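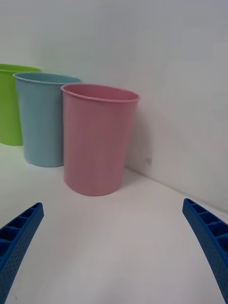

Istley wrote back after the July report asking whether the soft fingers were worth the extra money, or whether we'd simply got better at tuning the old ones. Fair question, and one we couldn't answer in July because we'd changed the controller gains in the same fortnight. So we went back and did it properly, and I'm very glad we were pushed!

Progress report to the Claltier small equipment fund
Gripper comparison, second half of the project
Dec 30, 2019

What we did

We ran 3,000 grasps on plastic cups with 2 finger sets on the same arm, with the same wrist camera and the gains locked for the whole run. The first set is the Hrnčiar rigid parallel pair we started the project with. The second is the Zanar moulded pair, the blue ones with the open cells along the top and the dimpled inner faces. Each set got half the grasps. Cups were stood close together in a staggered row, near enough to overlap from the camera's point of view, and the arm had to take the nearest one without knocking its neighbours.

What we found

The rigid pair failed 601 times. The Zanar pair failed 197 times. I checked the logs twice before I let myself get excited, and the gap holds up in both the morning and afternoon sessions.

Most of the rigid failures were the cup squirting forward as the fingers closed a bit off centre. The cups are tapered, so a flat finger only really touches near the rim, and any error in the approach turns into a push. The moulded fingers give a little and settle against the wall of the cup (lovely to watch, I must say). Their failures were a different sort. They're wider, and on tight rows the outer finger sometimes clipped the next cup on the way in.

The camera is still our weak spot. White bench against white wall makes for a very faint edge, and the depth estimate wandered whenever a cup's shadow reached the seam. We tried a grey mat for a few short runs and it looked promising, but those runs aren't in the figures above.

Spending

Fingers and spare mounting plates came in under budget. We'd like to carry the remainder over to pay for a second wrist bracket, as the current one has been re-drilled and won't take it again.

Next

Repeat the tight rows with a narrower approach angle, then with the grey mat in place. After that we'll swap to the other controller with the Zanar fingers left on, so only one thing changes at a time. Raw logs and the failure labels are in the shared folder, and Istley already has access.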